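Hovham Pharmacy Group
Repeat Prescriptions by Mail: Frequently Asked Questions

Who can use the mail service?
Any patient registered at the Hovham or Plinlow branch with at least one maintenance medicine on file. Controlled substances are excluded and must be collected in person.

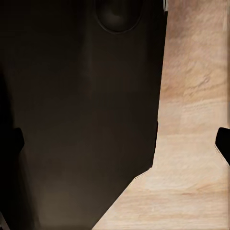
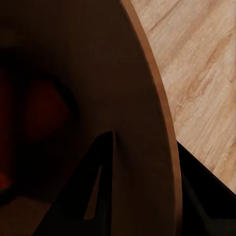
Siebe Jacobs asked in November whether one excluded item blocks the whole order. It does not. The remaining items are mailed, and the excluded item is held at the branch counter.

When should I request a refill?
Requests open when 22 percent of the current supply remains. Requests made before that point are stored and released on the first eligible day.

How long is an unclaimed order kept?
Counter orders are kept for 21 days, then returned to stock. The prescription stays valid until its own expiration date.

What is form 177?
Form 177 authorizes another adult to sign for a delivery. It covers one address and up to 2 named adults. A new form is needed if either name changes.

Do you mail refrigerated medicines?
Yes, from the Plinlow branch only. These orders leave at 4 p.m. and require a signature. If no one can sign, the carrier returns the package to the branch – it is not left at the door.

My prescriber uses Mimatlow. Do I need to do anything?
No. Renewals sent through Mimatlow reach the refill queue directly. Paper prescriptions must be brought in or mailed before the first fill.

Can I change the dose on a stored request?
No. Cancel the request and have the prescriber send a new prescription. Do not split or combine tablets to match a changed dose unless the pharmacist has confirmed it.

Who handles delivery complaints?
Write to Asger Sveinbjörnsson at the Hovham branch, with the order number. Packages damaged in transit are replaced by De Bruijn, the contract carrier, after the branch has logged the report.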